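Zekemlow : portes ouvertes à l'atelier de robotique de Barnel

Dernière mise à jour : 28 novembre 2018

L'atelier de robotique de Barnel a ouvert ses locaux au public pour présenter l'état d'avancement du projet Zekemlow, consacré à la préparation de tâches de manipulation en simulation. Les visiteurs ont été reçus par groupes de 14, chaque passage comprenant un exposé technique et une démonstration sur écran.

Le projet associe deux partenaires. Dindo fournit le logiciel de simulation et le moteur de rendu. Yang a la charge de la commande du bras et de la pince, ainsi que de l'exploitation des enregistrements. La campagne en cours porte sur la saisie, le transport et la dépose d'objets de petite taille sur un plan de travail ou à proximité d'éléments de rangement.

L'exposé a rappelé la méthode retenue. Un épisode correspond à une tentative complète, depuis la position de départ du bras jusqu'à son retour. Les paramètres de chaque épisode sont archivés avec les vues calculées, ce qui permet de rejouer une séquence à l'identique ou d'en modifier une seule variable. La base compte à ce jour 2480 épisodes, dont 1759 ont été relus et annotés. La relecture des autres est en cours et doit s'achever en février.

La démonstration s'est déroulée sur poste de calcul, sans matériel physique. Les opérateurs ont ouvert plusieurs vues de la même session et commenté le réglage des caméras virtuelles, en particulier le cadrage rapproché, qui réduit le champ visible mais facilite le contrôle de l'approche finale. 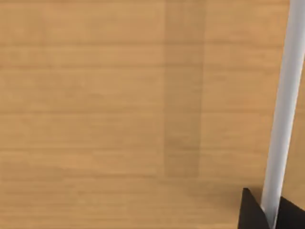
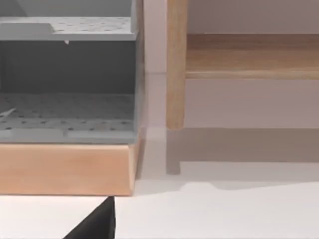 Vues rendues en simulation, session Zekemlow. Des éléments noirs de la pince apparaissent au bas de chaque vue.

Une partie des questions a porté sur l'écart entre le modèle et une installation réelle. Les intervenants ont indiqué que les frottements et la souplesse des doigts restent les paramètres les plus difficiles à identifier. Les textures et l'éclairage sont traités séparément : ils n'interviennent pas dans le calcul des contacts, mais influent sur les algorithmes de vision entraînés à partir des images. Plusieurs jeux de textures sont donc prévus pour une même géométrie.

Le temps de calcul a également été abordé. Le traitement d'un lot complet occupe actuellement le serveur de l'atelier pendant environ 72 heures, rendu compris. Dindo travaille à une version du moteur dans laquelle la physique et le rendu seraient exécutés sur des machines distinctes. Aucune date de mise en service n'a été communiquée.

Le transfert sur un bras réel constitue l'étape suivante. Il sera conduit à Barnel, sur un banc dont le montage n'a pas commencé. Yang prévoit de reprendre d'abord les tâches de dépose, dont le critère de réussite est le plus simple à mesurer, avant de passer aux saisies en espace restreint. Les supports de l'exposé peuvent être consultés sur demande à l'accueil de l'atelier.

Partages : 37 | Commentaires : 2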